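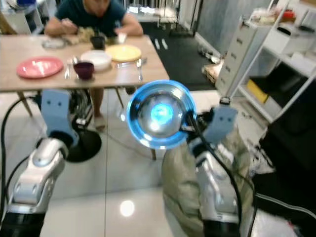 The quote is good until the end of the quarter, the sales lead told us on the call, and after that he could not promise the price. I want to start there, because it was the third time I had heard that sentence this year, from a third vendor, and the price was the same each time I went back.

Slide 2. What I was asked to do

I was asked whether we should buy a two-armed machine for clearing tables, and if so, from whom, and out of which budget. I was given until September. I am going to give you my answer at the front so you can leave early if you want: not this year, and not on the terms we were offered. The rest of the talk is how I got there and what would change my mind.

[Pause. Somebody will ask if I am against the whole thing. Say no, move on.]

Slide 3. The job

Look again at the table from the opening slide. Plates, a bowl, cups, cutlery, glass. A person still sitting there. Two arms have to work around all of that. Every one of you has cleared a table like it without thinking, and your kids can do it if you ask them three times.

Now try writing it as a purchase spec. Does the machine take the clear glass dish, or does it leave anything it can't see well? Is the pile of crumpled stuff by the person's arm trash or lunch? I'm looking at it myself and I couldn't tell you. Who decides whether the person is finished? I put those questions to both vendors. One said it was a matter of configuration. The other said it was on the roadmap. Neither of those is a line item.

Slide 4. The two quotes

Dillus sells the arms, the base and the controller as one package. Stundex leases the same class of machine by the month, with service folded in. On paper the lease looks cheaper for the first year and a half, and then the lines cross.

What the Dillus quote leaves out:
Spare fingers. They wear. The quote includes one set.
Cable replacement. Anything that hangs off a moving arm will catch on something sooner or later.
Lighting. Their demo room is lit like a dentist's office. Ours is not. If we need a lamp on the arm, or over the table, that is ours to buy and ours to mount.
Covers and cleaning.

What the Stundex lease leaves out is the exit. I read it twice. If we stop early we owe the remaining months less a credit, and the credit is worked out by Stundex.

[If asked for the lease text: it's in the shared folder, clause on early return, bring coffee.]

Slide 5. Our own numbers

We ran a trial at the Kullness site. I kept the log myself, and I want to be boring about it for a minute.

1,169 items attempted.
453 of them needed a person to step in. That covers everything from a nudge to picking up the pieces.

The Dillus people asked me to split the second number into serious and not serious. I understand why. I didn't, and here is my reason. From a budget point of view a nudge costs the same as a rescue, because in both cases somebody had to be standing there. If somebody has to be standing there, I can't take their hours out of the plan, and taking those hours out of the plan was the whole argument for the purchase.

You may feel that's harsh on an early machine. Maybe. I am not grading it, I am paying for it.

Slide 6. The floor

Nobody budgets for the floor. Shiny tile throws glare, and glare bothers cameras. A doormat is a bump for anything on wheels. Chair legs move, table legs don't, and people's feet are under there with them. At Kullness we lost most of a morning to moving a shelf so the thing could turn.

I've added a line called site work. The vendors' planning sheets have no such line. Fill it in before you compare anything, otherwise you are comparing two numbers that are both wrong.

Slide 7. The integrator

Zürcher offered to sit between us and whichever vendor we choose, for a day rate plus a retainer. They were the only people in the whole process who told me something wouldn't work, so I liked them. But with the retainer included, the saving in year two disappears completely, and year three depends on an uptime figure that came from a brochure.

[Don't get drawn into the brochure figure. They measured uptime as powered on. So is my toaster.]

Slide 8. What I would spend money on now

A longer trial, paid, with our log and our definition of a stop. 300 hours, on one site, in ordinary light, with people at the tables.
A fixed price for spares, in writing, for the length of the trial.
One of our own staff trained to swap fingers and cables, so we aren't waiting on a van.

That fits inside the small equipment budget and doesn't touch capital. Dillus has said yes in principle. Stundex wants to talk about it, and I expect the talk to be about the lease.

Slide 9. What would change my mind

Stops down to 5 in every hundred items, on our tables. Glass included. No sales engineer in the room. If we get there I will come back and ask for the money myself, and I'll ask for two machines, since one will always be waiting for a part.

Slide 10. Questions

[Likely: "Aren't we falling behind?" Ask behind whom, and whether they've seen that company's log.]
[Likely: resale value. There isn't a market yet. Put zero in the sheet.]
[Likely: can we see the spreadsheet? Yes, second tab. The first tab is the vendor's version, I left it in so you can compare.]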